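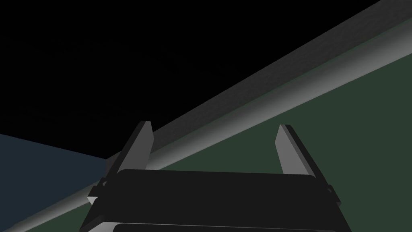
Does a shorter blind level make a small poker tournament less fair to its stronger players? Shorter levels do cost the stronger players some of their edge, but in our club data the loss was much smaller than most regulars expect, and it nearly vanished once starting stacks were raised.

4.2 Blind levels and finishing order

We were delighted by how clean this part of the data was. The card room at Zusitthorpe ran 50 evening tournaments under two schedules, one with long levels and one with short, and kept the finishing order for every one of them. That kind of record is rare in small rooms (most throw the sheets away by morning!), and it let us compare the same regulars under both schedules.

Each regular was given a strength score from the cash results of the previous season, worked out before we looked at any tournament sheet. We then asked how well the score predicted who reached the final table. Under long levels the link was strong. Under short levels it weakened, mostly in the last stage, when stacks were shallow and a single all-in hand could settle everything. Early play looked much the same under both schedules, and we checked this twice because we had expected the opposite.

Figure 4. Simulation view.

Starting stacks mattered more than we had guessed. When the room raised them in December and left the short levels alone, the scores began to predict final tables again almost as well as before. Petrauskas had argued for this in our first meeting, and it was a pleasure to see the idea hold up with real players and real money. We think a room that needs to close before midnight can keep its short levels and still give skilled players room to work.

One caution. Regulars chose which evenings to attend, and a few strong players stayed home when the short schedule was posted. We reran the comparison using only the players who came to both kinds of evening, and the pattern stayed in place, though the gap between schedules got narrower. Rebuys were left out entirely and are taken up in Section 5.

Comments

Shanti Joshi: Loved this section. Did the payout structure stay the same after the stacks went up? Ours changed at the same time, so we could never tell which one did it.

Baiba Adomaitis: Same payouts all the way through, Shanti. The table is in the appendix.

Mārtiņš Mets: I play short levels every week and it feels like a coin flip by the end. Nice to see the early part still counts.

Laine Mockus: Would like to see this for Omaha too.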